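Moges (robot arm)

5 comments | 705 shares

Moges is a tabletop robot arm project built in the Rurkholm shared workshop, on the upper floor of a former seed warehouse in Murkden. It was begun in October as a machine for putting tools back where they belong, a task at which the members had an established record of failure. It does not put tools back. It picks up small household objects from a table and moves them to another part of the same table, and the project's own notes describe this as "most of the way there."

The name covers the arm, the gripper, the software that drives them and, in casual use, the table. Members refer to "doing Moges" in the same tone that other households use for gutters.

Background

Rurkholm had owned sewing machines, a lathe and a laser cutter for several years before it owned a robot. The arm was bought secondhand through Zadgate, a surplus dealer on the edge of town, and arrived without a manual, a gripper or the correct power lead. The listing had called it complete. The price was $2,853, paid from a fund that had been set aside for a new roof over the bike rack. The bike rack still has the old roof.

The first plan was to bolt the arm to the main workbench. This was given up after one evening, when it became clear that the main workbench is on casters and that the arm, moving quickly, could take it for a walk. The project then settled into a corner and was given its own table, a heavy secondhand one chosen because nobody could lift it alone.

Construction

The arm itself was left mostly as found. Its joints were cleaned and regreased, two worn cables were replaced, and a stop button was fitted within reach of the operator's chair. A second stop button was added after the first operator turned out to be left-handed.

Nearly all of the building work went into the gripper, which is now in its fourth version:

Version 1 used kitchen tongs and a hobby servo. It could hold a sponge.

Version 2 had flat printed fingers lined with rubber cut from a bicycle tube. It was strong enough to crush a paper cup and was never gentle enough not to.

Version 3 had three fingers, on the theory that more would be better. They met in the middle and got in each other's way. One member has kept it as a pen holder.

Version 4, the current one, went back to two fingers and made them narrow toward the tips. It is easier to aim than the earlier designs, and it can reach into a fold or a gap where a flat finger would only push. Its housing is bulky, and it is held together with more screws than its drawings call for. The drawings were updated later to match.

A small camera is carried at the wrist and looks down past the fingers. This placement was argued over at length. A camera on a pole sees the whole table, but it also sees the back of the gripper at the exact moment when anyone would like to know what the gripper is doing. A camera at the wrist sees the fingertips and very little else. The builders chose the fingertips and have spent much of the time since wishing they could see the table.

Control

Moges is mainly operated by hand. The operator moves a small lever arm on a stand, and the large arm copies it after a short delay. New members tend to overcorrect, then correct for that, and the arm takes on the manner of a person trying to pass someone in a corridor. Most get past this within an evening.

Each run can be recorded and played back. Playback works well provided that nothing on the table has moved, which rules out most tables. A later addition tries to adjust the recorded path using the wrist camera. It was written over one winter by several people with different ideas about where zero was, and the file containing the conversions between those ideas is the longest in the project.

Soft objects

Rigid items were handled early on. Blocks, mugs and boxes of screws could be picked up with fair reliability by version 2, apart from the cups. Attention then turned to things that bend, partly out of curiosity and partly because a look around the workshop showed that almost everything left lying about was soft, or had a cord on it, or both.

Headphones became the standard test. They are stiff in some places and padded in others, they do not lie the same way twice, and the cable goes wherever it likes. A gripper that closes on the band may find itself lifting only the lining. One that closes on an earcup tends to slide off. The cable is not supposed to be picked up at all and gets picked up fairly often.

The usual advice to operators is as follows. Come in from above, slowly. Take hold near the middle of the headband so that the weight hangs evenly. Close the fingers until the fabric creases, then stop and look before lifting. If the cable is looped over the part you want, move the cable first and count it as a separate run - the log has a column for this, and the column is full.

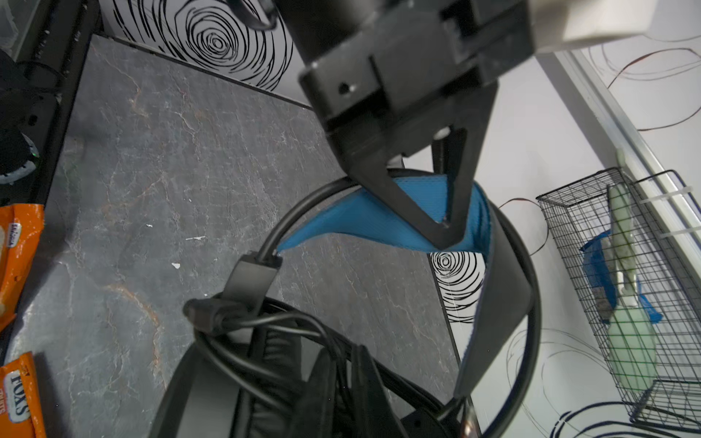 The version 4 gripper pinching the blue lining of a headband. The cable is over to the left.

Success is defined generously. A run counts if the headphones leave the table and come back down to it in one piece. An earlier definition also required that they be set down the right way up, and it was dropped for the sake of morale.

Work area

The surroundings have been tidied several times for the benefit of the camera, without lasting effect. Veined tabletops are generally held to be a poor choice for computer vision, and the one used by Moges has white and orange streaks all over it. The software once spent most of an evening treating a streak as a cable. A plain cloth was tried as a cover and was picked up by the gripper.

Bold printed swirls on the white wall give the operator something to judge distance by. They resemble giant fingerprints, and visitors ask about them more often than they ask about the robot. A wire mesh basket is held to a rail with a cable tie, an arrangement recorded in the notes as temporary. Snacks are not allowed within reach of the arm. The rule is understood to have a certain amount of give in it, and orange Fox's packets have been seen at the edge of the table.

Reception

Opinion inside Rurkholm is divided. Supporters point out that the arm has taught a good many people to wire a connector properly, and that the gripper drawings have been copied by at least one other workshop. Critics point out the bike rack. A motion to rename the project "The Table" was defeated by 4 votes.

Moges was shown to the public at the Murkden open evening on March 8, 2023, where it lifted a pair of headphones, held them for a while, and would not let go. The audience took this for the end of the demonstration and clapped. The cause was later traced to a loose wire in the second stop button.

Current status

A fifth gripper is being drawn up, with softer tips and fewer screws. Putting tools back remains the stated goal of the project, and the tools are on the main workbench.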